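Last updated December 4, 2025

4. Setting Up Your Loadouts

You have finished the tutorial in Skelareo, you have been shot by a stranger with a flower in their name, and the game now trusts you with your own gear. This section covers building a loadout, saving it, and getting it into a match on the Grilside map. If you haven't linked your Flornix account yet, go back to Section 2. The Loadouts tab will appear without it, and it will even let you click things, but it won't save any of them.

4.1 Before you start

You need account level 5 and at least 300 scrap. Scrap is the gray currency. The orange currency is for hats.

Loadout slots one through three are free. Slot four costs 2,000 scrap, and it is exactly like the other three except for being fourth.

4.2 Building a loadout

1. From the main menu, open Hangar, then Loadouts. On a controller, press the right bumper twice. If you end up in the Store, you pressed it three times.

2. Pick an empty slot and choose a frame. Light frames move quickly and fall over. Heavy frames do neither. New players should take the medium frame and save their opinions for later.

3. Choose a primary weapon. The bar under each weapon shows its power cost, and your total can't go over 69. The number turns red when you pass it, and the Save button grays out without telling you why.

4. Choose a sidearm. You may leave this empty to free up power. You will think this is clever until your first reload.

5. Add up to two gadgets. The grapple and the decoy use the same button by default, so if you equip both, go to Settings, Controls, Gadgets and move one of them. The game won't warn you. It will fire the decoy while you fall off a roof.

6. Press Save and wait for the green check mark. Backing out before it shows up discards the whole loadout, including the name you spent ten minutes on.

Note: Loadout names run through the chat filter. The filter is strict and has a large imagination. If a harmless name is rejected, try adding a space.

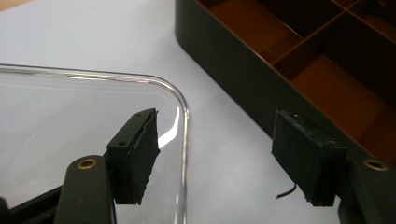

4.3 Sharing a loadout with your squad

1. Highlight a saved loadout and open the Options menu.

2. Select Copy Code. The code goes to your clipboard on PC. On console it appears on screen, and you get to read it out loud like a submarine officer.

3. Your squadmate opens an empty slot, selects Paste Code, and confirms.

Any item your squadmate hasn't unlocked is swapped for the starter version. A shared loadout can therefore look quite impressive on your screen and consist mostly of a pistol on theirs.

Codes made before the August patch no longer work. Open the old loadout, save it again, and copy the new code.

CAUTION: Paste Code replaces whatever is in the slot. There is no undo. Check that the slot is empty first, even if you are sure.

4.4 Taking it into a match

1. Queue for Grilside from the Play tab. Ranked and casual use the same loadouts.

2. In the lobby, hold the Select button and choose your slot. If you don't choose, the game gives you the last one you edited, finished or otherwise.

3. Once the match starts you can switch only at a Thân, one of the tall blue supply towers. Stand inside the ring and hold Interact for four seconds. The tower hums loudly while you do this, and everyone nearby has learned what the hum means.

4. Each switch costs 300 scrap, taken from your match earnings and not from your account. If you haven't earned enough, the tower hums anyway.

Note: Ammo does not carry over between weapons when you switch. Grenades do. We have asked the balance team about this and they seem happy with it.

4.5 If something goes wrong

The Save button stays gray: Your power total is too high, or the name field is blank. Fix either one and try again.

Your loadout is missing after a restart: Sign out of your Flornix account and back in, then wait on the Hangar screen until the spinner stops. If the slot is still empty, don't save anything new into it. Send a ticket from Settings, Support and include the slot number.

Your gear looks right but your character is wearing someone's idea of a festive hat: Hats are stored separately from loadouts. Turn them off under Hangar, Appearance, Seasonal Items. The setting resets with every patch.

Sensitivity and aim settings are covered in Section 5.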